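2026-04-17

Backup computer, second notebook page. The first page is in the March part of this book, where I wrote down why the nightly copy stopped and which folders were missing.

I start with what I did not finish last time. The catalog of the measurement archive is now complete for the years when Kálmán Hegedűs kept it by himself, and also for the time when Heather Hinds took it over. Between them there is a gap of two months. Heather thinks the files were saved under the project name Stedico and not under the instrument name, as was the rule at that time. I looked under Stedico and found 23 folders, of which 13 have a readable log file. The other ones have data but no log, so I can not say from which sample they come. I left them as they are and put a text file with the name READ_FIRST beside them.

Naming rule, again. We discussed this during lunch and I write it here so we do not discuss it a third time:

Project, then date in the year-month-day order, then the sample code, then the initials of the person. No spaces. No word "final". If there is a second version, it gets v2 at the end, and the old one stays where it is.

Lachlan McPhee asked if he can keep his own way for the Nernasen samples, where the sample code comes first. I said yes for the old ones and no for the new ones. He was not very happy, but he agreed. His old folders sort nicely by sample and I would not like to break the links in his spreadsheet.

Now the question of where to keep the copies. At present we have the working files on the shared server, one copy on the drives in the desktop, and one copy on the external disk which Kastriot Jurić takes to the other building. The external disk is too small for the whole archive. It takes the raw data only if we leave out the video from the furnace window, and this video is the largest part. Warrick Kerslake says that the video was never looked at by anybody after the first week. I looked in the access dates and it seems he is right, but the access dates were changed by the copy program, so I do not trust them as a proof.

My opinion – we keep the video for the Heo series, where the crack can be followed by eye, and for the others we keep one still picture per minute. I will ask Kálmán before I delete something. Nothing is deleted today.
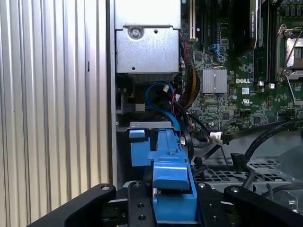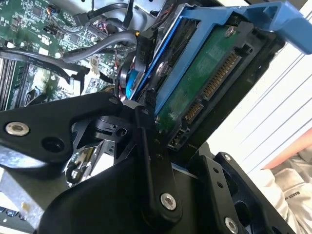
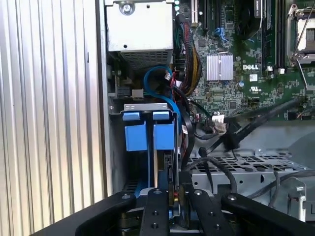
Inside the desktop case.

Checksums. I made the list of checksums for the raw data on the server and then for the same folders in the copy. It was running longer than I expected, and I had time to read the old notes of Kálmán, which are very good and which I should have read before. He wrote already that the files from the Steltel logger get a new time stamp when they are opened in the viewer, even if one does not save. This explains why my first comparison showed so many "changed" files. I compared again by content only and the list became short:

– 6 files differ in content
– 2 files exist only in the copy
– no file exists only on the server

Of the six different files, I opened all of them side by side. In four of them the difference is only in the header, where the operator name was corrected from "HH" to "Hinds". These are fine and I take the server version. The fifth is a calibration table in which one line was added at the end, with no comment and no initials. The sixth can not be opened in the copy, the viewer says the file has a wrong length. The one on the server opens and the curve looks normal to me, but I would like that Heather looks at it too, because she made this measurement and I know it only from the plot.

The two files which exist only in the copy are both from the Nernasen folder. Lachlan says he probably moved them when he was cleaning up. I put them back on the server in a folder named "returned" and he will decide.

A small thing about the calibration table: please write your initials when you add a line. It does not matter if the line is correct. When I find it after one year I need to know whom to ask.

Restore test. I wanted to do a real one, as a backup which was never restored is only a hope (this is a sentence from my old supervisor and I repeat it too often, sorry). I chose one Heo folder of medium size, copied it back to an empty place on the server, and ran the evaluation script on it. The script stopped at first with an error about a path. The path was written inside the script with the user name of Kastriot. I changed it to a relative path and then it went to the end. The result table is the same as the printed one in the binder, except the last digit in two rows. I think it is rounding from the newer version of the script, but I did not check it.

To do:

Ask Kálmán about the furnace video.
Heather – look at the sixth file, and at the two-month gap if she has some time.
Kastriot – check the free space on the external disk and write it on the label, with the date.
Lachlan – the "returned" folder.
Me – repeat the restore test with a Stedico folder that has a log, and find out which script version was used for the binder.

Warrick asked also for a printed copy of the naming rule. It is now on the inside of the cabinet door, next to the key list. The old sheet with the instrument names I did not throw away, it is in the back pocket of this notebook.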